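Drawer Opening with a Two-Arm Workbench Cell
Project report, spring term
Project name: Skilano
Submitted 20 March 2021

1. Purpose

The project set out to build a two-arm cell in a shared workshop and have it open a small wooden drawer cabinet by its handle. The cell had to run on one bench, share power with the other users of the room, and restart without recalibration after a shutdown.

2. Hardware

Both arms hang over the back of the bench and work toward the front. The upright supports came from Jastach as cut lengths and were drilled in the workshop. Each arm has its own supply and its own emergency stop. Cables run along the back of the table with enough slack for full wrist rotation; the first routing was too tight and pulled a connector out at the elbow limit.

The tabletop is matte gray. A gloss panel was tried first and gave bad depth readings under the ceiling lights.

3. Software

Motion planning runs on one desktop computer. The control loop reads joint positions every 20 milliseconds. Drawer pose is estimated from a fixed camera and passed to the planner as a handle position and a pull direction. We named the pose module Kallico and the logging module Soriano. They exchange plain text messages, which made faults easy to read.

The pull is split into approach, close, and draw. During the draw phase the gripper follows a straight line along the estimated drawer axis. If motor current passes the limit, the arm stops and opens its fingers. 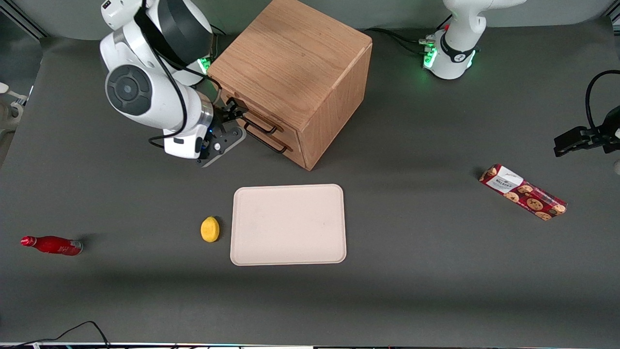

Why is the cabinet not fixed to the bench?
A fixed cabinet would let the planner replay one stored path, and the pose estimate would never be tested. It is set down at a new angle before each run.

4. Test procedure

Household items are placed on the bench as obstacles and moved between runs. A run counts as a success if the upper drawer opens at least 40 millimeters and the cabinet does not tip. The lower drawer uses the same routine with a different height offset.

5. Results

The logger recorded 3,907 pull attempts, of which 2,818 met the criterion. Most failures were in the close phase, with one finger landing on top of the handle bar. Angle error in the pose estimate was the next largest cause. Tipping was rare once the draw speed was reduced.

6. Remaining work

The second arm has not yet been used to steady the cabinet during the pull. That test is planned for April, along with softer finger pads and a new current limit for the lower drawer.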